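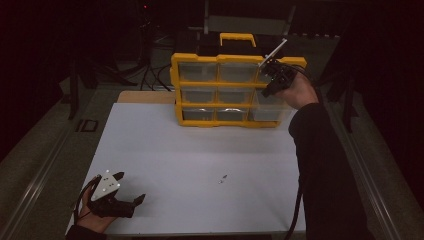

1/ Small thread for people who are getting married and must do the seating plan. We finished ours last night, and I want to write down how we did it while I still remember. Maybe it helps someone.

2/ We have 59 guests. When I said this number to my aunt, she said "oh, so easy, so small." It is not easy. Fifty-nine people is enough to have two cousins who do not talk, and one uncle who must not sit near the speaker.

3/ First mistake: we started from the tables. We drew the room at the Hollent (our venue, an old dance hall with a very low balcony) and tried to fill the circles one by one. After an hour we had a beautiful table one and a terrible table seven.

4/ Our planner, Sandrine Leblanc, told us to forget the tables and make groups first. Write every name on a paper strip and put together the people who would be happy to eat soup together for two hours. Only after that, look at the room.

5/ So we did it. The groups were different sizes, of course. One had eleven people, one had three. The group of three was the hardest, because they are all my friends from different jobs and they know only me.

6/ I asked Sandrine if these three should have a small table. She said no, put them with the most talkative group you have. For us this is the Carnine side, my fiancé's family. They will be adopted before the salad comes.

7/ About the parents. In my family the parents sit with the oldest relatives, close to the couple. In his family they sit with their own friends. We asked both sides what they prefer and both said "whatever is easier for you." Please don't believe this answer. Ask a second time, separately.

8/ My mother, at the second time of asking, had a complete drawing.

9/ The head table: we don't have one. We take a table for two, and we leave two empty chairs across from us, so anyone can come and sit for a few minutes. I saw this at Chenxi Shen's wedding and liked it very much. At her party the chairs were almost never free.

10/ Children: we have six. I wanted a children's table, but the parents of the smallest ones prefer to keep them near. So the four older kids sit together, next to their parents' table, and the little ones stay with mom and dad. Tell your caterer where they are. Ours (Liao Kitchen) serves the kids first.

11/ Food notes. We put a small colored dot on the back of each place card — green is vegetarian, blue is no nuts. The waiter can turn the card and check. Write the same thing in the list for the kitchen, and be sure that the two lists agree. Ours did not agree, the first time.

12/ The cards are from Kulton Paper, thick cream ones with a folded edge. I wrote them by hand. If you do this also, order more than you need. I spoiled nine, and four of them were the same name. Sorry, Bartholomew.

13/ When do you close the plan? Sandrine says ten days before, not earlier. Somebody will always cancel, and somebody will ask to bring a new boyfriend. The wedding is at the end of August, so for us "finished" still means "finished in pencil."

14/ Next I must decide the music for the dinner. He wants jazz, I want no saxophone. If you know jazz without saxophone, please send me the names.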